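From: Dexter Sison
To: Helivdale walkers and visitors list
Subject: Re: Tarar to Balix, bus or boat in shoulder season?

On 3rd May a list member wrote:

> We have two nights in Tarar and want to see Balix without hiring a car.
> The printed guide gives a boat only. Is there a bus, and does the
> boat run before June? One of us gets seasick, so the bus is preferred.

There is a bus. It is route 5, operated by Dasteck, and it leaves from the stop behind the Tarar market hall. The trip takes 45 minutes in the off season. From June it also calls at the Helivdale campsite, and the timetable allows more for that.

Tickets are sold on board, coins or card. A return is valid until the last bus of the same day. Break of journey is allowed on the outward leg only – the drivers do check.

The boat does not run before June. The guide you have is probably the old edition, which lists the summer service as if it were year round. When it does run there are three sailings a day, and the last one back leaves Balix before dinner time.

For an overnight stay in Balix, the lower town is closer to the stop. The upper town is quieter but the steps are steep with luggage. Two of the guesthouses up there close until June, so write ahead.

The old quarry path between the two is open again. Allow three hours on foot, one way, and carry water.

Dexter

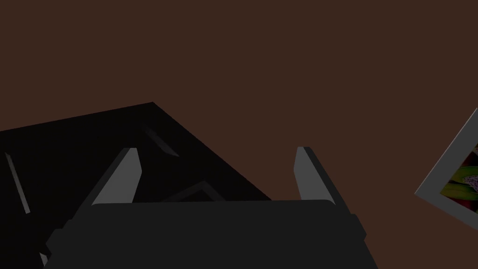
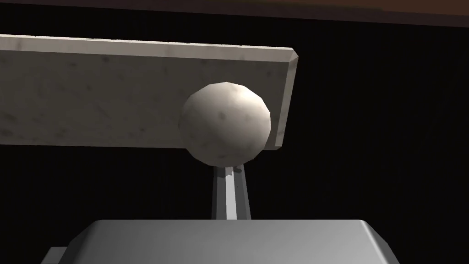
Two renders, the second with the white sphere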